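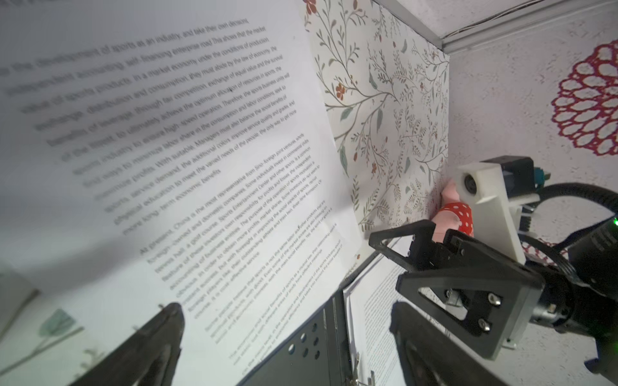 腕部相机视角:三角镂空板拼成的黑色夹爪,旁边是印满英文的纸页。

Sasside双臂工作间(日常维护)

Sasside双臂工作间,我们平时就叫它“花房”,是Nevdale实验车间里的一套小型双臂台架,主要拿来做纸张整理、文件夹装订这类桌面活儿。这个词条由我(Yu-ting Pan)维护,写得啰嗦的地方请多包涵,想改直接改就行!

结构

整个工作间用铝型材搭架子,四面围板,里面两台机械臂,白色连杆配黑色关节,各有一块黑色安装板,固定在前沿的铝导轨上。围板上印着大大小小的深红色蕾丝花样,底下铺一张枝叶花卉图案的垫子,外号就是这么来的。后墙横梁下面挂着带槽孔的深灰色金属架,左墙有黑色铁丝架,都是扎带绑的,拆起来很快,就是每次都得换新扎带。

夹爪

手指由带三角镂空的板件用内六角螺钉锁成。我最常干的活就是查这些螺钉:手指一旦有旷量,夹纸时纸角会往一边跑,你在软件里怎么调都没用。顺序是先断电,再从指根往指尖一颗颗拧过去,最后手动开合7次,听听有没有咔哒声。Gyu-bin Ok喜欢先查指尖,我俩为这个争过好几回,反正都查到就行。

腕部相机

相机就装在夹爪后面,离纸特别近的时候,近处的大字会糊,稍远一点的小字反倒清楚。新来的同事老以为是镜头脏了,拿布使劲擦(别!)。先把手腕抬高一点再看,字清楚了就不用动镜头。标定参数存在Woron里,现在用的是第1,302号记录,换过相机支架以后一定要重新做一遍。

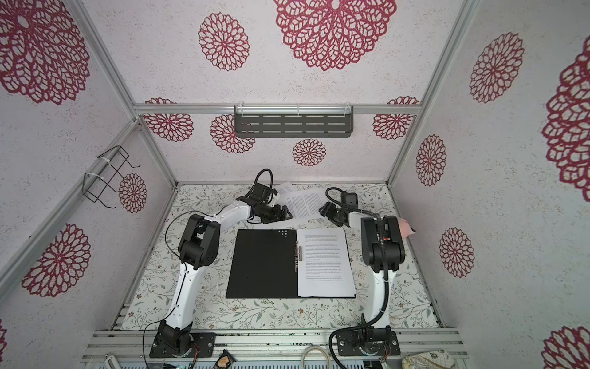
工作间全景,垫子中间是翻开的黑色文件夹,右侧夹着一页印刷文稿。

线缆

说实话,这套设备出毛病,多半出在线上。夹爪上方那圈黑线要留出弧度,绷得太直,手腕一转就扯接头;留太长呢,又会挡相机。右臂上有一截黑色波纹套管,一直顺到底座,擦灰的时候顺手捏一遍,摸到发硬或者开裂的地方就换掉。Dexter Obi做的巡检表把线缆单独列了一页,全表82项,线缆占了一大半,看着烦,可是真管用。

纸张任务的准备

文件夹摊开放在垫子中部,金属夹条要压平,翘起来会勾住手指。散页放在靠后墙的位置,稍微斜一点没关系。开机后先让两只手臂慢速各走一遍空程,确认不会在文件夹上方碰头,再恢复正常速度。

历史

台架最早由Cletus Whitlock搭起来,当时只有左边一台手臂,第2台是七月加上去的,前导轨也跟着换了。旧导轨还在Doucet仓库里放着,谁要用可以去拿。

另见:Woron标定记录;Nevdale夹爪备件表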